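Chapter 6
Clearing and Stacking Tableware

6.1 Scope of the chapter

Chapter 5 dealt with laying a table for a fixed number of places. The present chapter takes the reverse operation, in which pieces already standing on the cloth are brought together, sorted by form and stacked for carrying or storage. The treatment is limited to lightweight plastic ware of the kind used in nurseries, canteens and holiday lets. Glass and glazed pottery are covered in Chapter 8, as their weight and brittleness call for different limits on stack height.

The student should already be familiar with the terms rim, wall, foot and well from Section 2.3. Two further terms are needed. A nest is a group of pieces in which each sits inside the one below. A stack is any vertical group, whether nested or not. All nests are stacks, but a stack of flat plates is a nest only to the depth of the well.

6.2 Describing the starting state

Work on clearing begins with a record of how the pieces lie. The Braludham method, used throughout this book, records three things for each piece: its form (plate, bowl or cup), its attitude (upright, inverted, tilted or lying) and its support (the cloth or another piece). Colour is noted only as a label. It has no bearing on the order of work unless the ware is sold in graded sets, where colour may stand for size.

A cup lying on its side on a plate is recorded as "cup, lying, on plate". A cup inside a bowl is recorded as "cup, in bowl", with the attitude added if it can be judged. Pieces that cannot be seen in full are entered with the attitude left open and are completed when the piece in front has been moved.

Figure 6.1 may be used for practice. The orange cup is already in a lime green bowl, while the red cup lies on the magenta plate, so that the two differ in both attitude and support. The large purple plate also carries a small white object, which must be entered separately and removed before anything is placed on the plate.

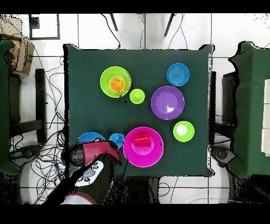

Rasa Mets objects that a record of this kind is too slow for daily use, and that anyone who has cleared a few hundred tables will lift the fallen cups first without writing anything down. The objection is a fair one as regards practice. The record is kept here for teaching, where it allows two students to compare their order of work on the same table, and it may be dropped once the order has become habit.

6.3 Order of work

The general order is as follows.

1. Remove loose objects and scraps from plates and bowls.
2. Set lying and tilted cups upright, or lift them directly to their destination.
3. Nest the cups by size.
4. Nest the bowls, widest at the bottom.
5. Stack the plates, largest at the bottom.
6. Place the bowl nest on the plates only if the whole is to be carried at once.

Steps 3 and 4 may be exchanged. Step 2 should not be put off, as a lying cup is easily rolled by a sleeve or by the edge of a passing plate. On a cloth the cup travels less far than on a bare top - the weave holds it back - but the cloth may itself be dragged when a wide piece is slid. Pieces should therefore be lifted clear of a cloth at all times.

6.4 Cups and bowls together

A bowl may serve as a collecting vessel for cups. The method suits a wide, fairly deep bowl placed within easy reach. The cup is brought over the rim and lowered into the well. It should be held near its own rim, leaving the lower part free to enter first, and the hold should be kept until the cup has found its rest.

The number of cups a bowl will take depends on the width of the well and on whether the cups are nested beforehand. Two cups of the same pattern, one inside the other, take up the floor area of a single cup and add only the height of the exposed step. Cups placed singly lean against the wall and against one another, and the load becomes uneven.
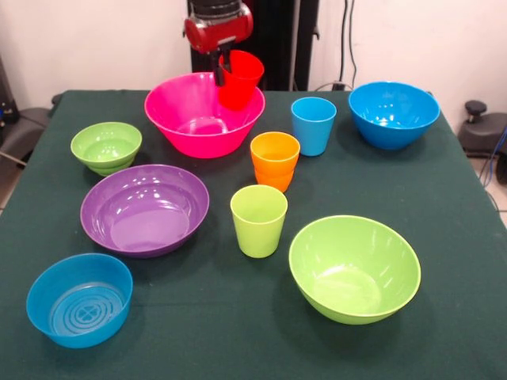
Fig. 6.2 Red cup held tilted over the rim of a hot-pink bowl. Note the two orange cups stacked in front and the step between them.

6.5 Stack height and sticking

For the Sendell pattern cup, with a rim diameter of 80 mm, the nest should not exceed the height at which it can be steadied with one hand. Taller nests lean at the joints, and the lean adds up from one piece to the next. For bowls the limit is set by sticking. Smooth plastic walls of close taper grip when pressed together, above all when damp, and a nest of bowls should be set down without pressure.

Piret Lepik's trials with the Wirkis bowl, reported in full in Appendix C, covered 2,753 separations. Of these, 110 needed a twist as well as a straight pull. The share was higher for bowls nested straight from the rinse, and drying the outer wall alone removed most of the difference. Říha ware, which has a ribbed foot, was not included.

6.6 Preparatory exercises

(a) Make a record of the pieces in Figure 6.1 by form, attitude and support. Leave open any entry that cannot be judged.

(b) Write an order of work for the same table, and state at which step the red cup is moved.

(c) Using Figure 6.2, name the bowl you would choose as the base of a nest and give the measurements you would need to check the choice.

Worked records for (a) and (b) are given at the end of the chapter, after Section 6.11.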